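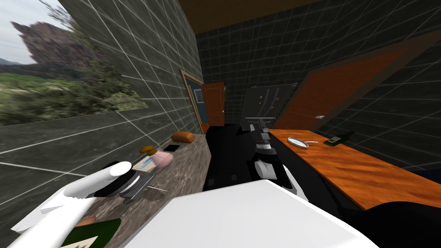
Skikeck gets its arms back, first in the practice kitchen

I spent most of an afternoon at Trukora, up on the second floor of the Betancur building, watching people fuss over a robot kitchen that only exists on a computer, and I had a great time. Skikeck, the shop's two-armed white robot, is being set up again from the ground up after a gripper swap in March, and the crew is doing the whole job in simulation before anyone touches the real machine.

If you missed the last item I wrote on this, Skikeck is the one they want to have clearing counters and putting away pans. It worked fine with its old grippers. The new ones are a bit longer in the fingers, though, and when Fredy Carhuamaca first bolted them on, the robot kept behaving as if it still had the old set. It would reach for a cup and bump it. He shut everything down, tagged the power switch, and told everybody the arms were off limits until the model matched the hardware (he wrote it on the whiteboard too, in very large letters).

So now the work happens at a desk. The practice kitchen has a marble counter down one side and a wooden table down the other, with Skikeck in between and an arm for each. There's a dark gray cooking pot on the counter, and the left gripper hangs right over it. The right arm is stretched out along the table, where somebody has set up a silver plate with a spoon next to it and a green glass bottle lying on its side. I asked if the bottle had to lie down like that and Rocío Pacheco told me yes, please leave it, she had lined up her whole test list with it.

Rocío is the one rebuilding the robot's description file, and she walked me through how she does it. She starts at the shoulder and works out toward the fingers, one joint at a time. For each joint she types in the length, the direction it turns, and how far it's allowed to go. Then she moves that joint alone, all the way one way and all the way back, and watches the joint next to it to make sure it stays put. It's slow! I sat through the left elbow and the left wrist and I believe I drank an entire thermos of coffee.

The wrist is where the trouble was hiding. The old file had the gripper mounted a quarter turn off from how Fredy had it bolted on, and somebody had covered that up long ago with a correction further down the line. With the old fingers the correction was close enough. With the longer ones it wasn't, and the error grew toward the fingertips. Rocío took the correction out, fixed the mounting, and ran the wrist again. She also put a note in the file for whoever opens it next, something I wish the people who work on my car would do.

After the joints come the limits. Teófilo Rivadeneyra looks after the controller, a gray box from Jeltach that sits under the bench and hums, and he wants the software to stop an arm well before the metal would. He has two kinds of stop set up. The soft one slows the arm down and lets it settle. The hard one cuts the motors and makes you walk over and reset it by hand. He tests both in the simulated kitchen by driving a gripper at the counter on purpose, which he clearly enjoys more than he lets on. "You can break that counter all day long," he told me. "I have to pay for the other one."

I got to try a run myself, and I can report that I'm terrible at it. You steer one gripper at a time, and I was so busy watching the fingers that I let the elbow swing in too close to the robot's own body. The soft stop caught it and the arm settled down very politely. Teófilo saved my run to the test folder under the name "visitor," so at least I've contributed something.

The test list itself lives on a clipboard, on paper, and it belongs to Gladys Carhuamaca. (She's Fredy's aunt, and she was at Trukora long before he was.) Every run starts from the same spot: arms home, grippers open, everything on the counter and the table back where it began. She won't sign a line unless the run has passed twice in a row, with a full restart of the controller in between. If something fails, the line goes back to blank and the earlier pass doesn't count. The day I was there, the left arm had all its lines signed down to the wrist, and the right arm was waiting on its reach test, the one that goes out over the table toward the far end.

When the list is full they'll move to the real robot. Fredy has already done his part of the prep there. He pulled the covers off both forearms, cleaned out the old grease, checked the cables for rubbing where they pass through the elbow, and replaced one connector that had a bent pin. The gripper bolts get marked with a paint line once they're tightened, so you can tell at a glance if one has started to back out. He plans to look at those lines at the end of each shift for the first month and then once a week after that.

The first moves on the real arms will be at crawling speed, with Rocío at the screen and Fredy holding the stop button. They'll repeat the same joint by joint check, compare what the arm does with what the file says it should do, and only then let both arms move together. Gladys has a second clipboard ready.

One person is watching all this with extra interest. Fidelina Paucar runs the lunch kitchen downstairs and has agreed to let Skikeck work in her back prep area once it's signed off. She came up while I was there, looked over Rocío's shoulder at the practice kitchen for a good long while, and asked if the robot could learn to put lids back with the pots they came from. Rocío said it was on the list. Fidelina said it should be higher on the list, and I have to say I'm with her on that.

No date yet for the move downstairs. Gladys says the clipboard decides, and when I left it still had a fair number of blank lines on the right arm's page. I'll stop by again when the real arms are powered up, and if you're in the Betancur building and hear the Jeltach box beeping through the floor, Teófilo says that's the hard stop test and you can go on with your lunch.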